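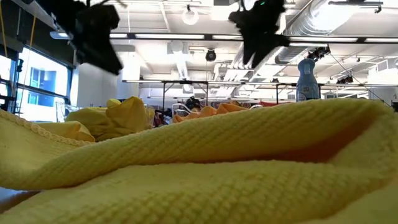 A towel that comes off the line stiff is a clean towel, one respondent wrote in the free-text part of the diary, and anyone who wants it soft is asking for something else to be left in it. The remark was repeated in milder form by several households in both towns, and it bears directly on the question taken up in this section: how people decide that a household textile has been washed properly when there is no visible soiling before or after.

4.2 Texture, stiffness and the judgement of cleanliness

The diary study covered 80 households in Rendine and Karnus and was run through October. Households recorded every load that contained at least one bath or hand towel, giving 2052 load records in total. Of these, 220 carried a written comment that mentioned the feel of the cloth. The comments were coded by both authors, working separately, and differences were settled by discussion. Comments that dealt only with smell or with drying time were set aside and are treated in Section 4.3.

Participants sorted their towels into weave types using the printed guide described in Section 3. The guide had three headings: looped pile, flat weave, and waffle or other raised weave. Figure 2 shows a yellow towel with a waffle-like raised weave and a scalloped hem. Hems were not coded, although a small number of participants commented on them because they had shrunk at a different rate from the body of the towel and caused it to pucker.

Figure 2. Yellow towel with raised weave, lying in folds.

Weave type made a clear difference to how stiffness was described. For looped pile, stiffness was nearly always a complaint. The words used were "crunchy", "scratchy" and "like cardboard", and the usual response was to shake the towel, to run it through a tumble dryer for a short time, or to add softener to the next load. For raised weaves the same sensation was more often reported as neutral, and in a number of cases as a good sign. Owners of these towels tended to say that the cloth felt "crisp" or "fresh". Flat weaves drew few comments of any kind, which may reflect their main use as tea towels and beach towels in the households studied.

Two explanations were considered. The first is mechanical. Line drying in still air lets fibres set against one another as the last of the water leaves, and the effect is felt more strongly where there are many free loops at the surface. A raised weave has few or no free loops, so the hand meets ridges that were already firm when the towel was new. On this account the participants were reporting a real difference in the change of texture, and their milder language followed from a milder effect. The second explanation concerns expectation. Looped towels are sold on softness and are handled in the shop before purchase, and the owner has a remembered standard against which each wash is judged. Raised-weave towels are more often sold on drying speed and on how little space they take up in a cupboard. A participant who never expected softness has no reason to report its loss.

The diary cannot fully separate the two. Some help is given by the households that owned both types and dried them on the same line. Within these households the contrast in wording remained, and it remained in loads where both types had been washed together. Shared water, shared detergent and shared weather can therefore be ruled out as the source of the difference, but the choice between a mechanical effect and an effect of expectation is still open.

Water hardness was the main difference between the two towns. Karnus is supplied from bores and its water is hard in all seasons, while Rendine draws on a surface reservoir. As expected, comments on stiffness were more common in Karnus. Less expected was the finding that Karnus participants were also more likely to call a stiff towel clean. Those who had lived in the town for a long time seemed to treat stiffness as the ordinary end point of washing. Several recent arrivals recorded attempts to correct it, mostly with vinegar in the rinse, and in most of these diaries the attempts stop before the final week.

Softener use followed a similar pattern. In Rendine it was added by habit, with little comment. In Karnus it was added on purpose and often with some doubt, the most common doubt being that it leaves a coating which stops the towel from taking up water. Participants who held this view usually kept softener for bed linen and clothing. The absorbency trial reported in Section 5 was designed partly in response to these entries, and used the Skorenska drop method on towels washed with and without softener by the Frerichs laundry in Karnus.

Dosing behaviour is a separate matter but should be noted. Where a towel was judged not clean, the first action recorded was almost always to add more detergent to the next load. In hard water a moderate increase can be justified. In soft water it tends to leave residue in the cloth, and residue in turn contributes to the stiffness that prompted the change. A number of Rendine diaries show this cycle across consecutive loads, and none of the participants concerned identified detergent as a possible cause. Advice printed on packets was rarely mentioned, and where it was mentioned it was thought to be too low.

Some limits apply. The comments were voluntary, so that a load without a comment cannot be read as a load without stiffness. Participants were not asked to record the age of each towel, and older looped towels lose pile and may behave more like flat cloth. The weave guide was used without supervision, and we have no measure of how often towels were placed under the wrong heading. Weather was taken from the nearest station to each town and not from the yard where the drying was done, so wind exposure on the line is unknown. October was mild in both places and the results should not be carried over to winter drying, when much of the load moves indoors and the comments would be expected to turn towards smell.

Within these limits the records support a narrow claim. Stiffness is read as a fault or as a sign of cleanliness according to the type of towel and the water supply the household is used to, and the same sensation can lead one household to wash again and another to fold the towel and put it away.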